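In defence of the plastic plate

I've owned good plates. We had a whole stoneware set from Sotiropoulos, the homewares place down by the station, speckled grey and heavy as paving, and I was so proud of it I used to hand-wash every piece. Five years on there's one side plate left and it lives under a pot plant.

So I've gone back to plastic, and I'm going to argue you should too, or at least stop apologising for it when people come over!

My sister-in-law reckons eating off plastic feels like camping. Well, yes. I like camping. I like a plate I can carry out to the back step with one hand while holding the dog off with the other. I like handing one to a toddler without my shoulders going up around my ears. And I like the colour, which is the bit the serious plate people never talk about. Everything in the shops at the moment is oatmeal or charcoal, and dinner looks miserable on both. Put a few slices of orange on a blue plate and tell me it isn't a nicer lunch.

There are limits, I know. I don't microwave mine and I wouldn't go at a steak on one with a serrated knife (the scratches hold on to beetroot forever, ask me how I know). If you've got a favourite dinner set and it makes you happy, use it on an ordinary night, please, don't save it for Christmas.

But the thing I reach for at six o'clock, when everyone's hungry and the pasta's nearly gone over, is plastic. It weighs nothing, it stacks, and if it hits the tiles I just pick it up and give it a rinse. I can't say that for the stoneware, which cost me $165 and a fair bit of sweeping.
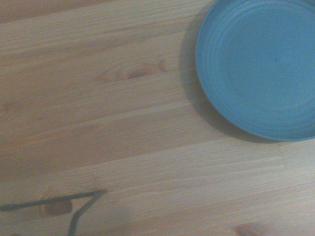 Blue plastic on a pine tabletop, ready for lunch.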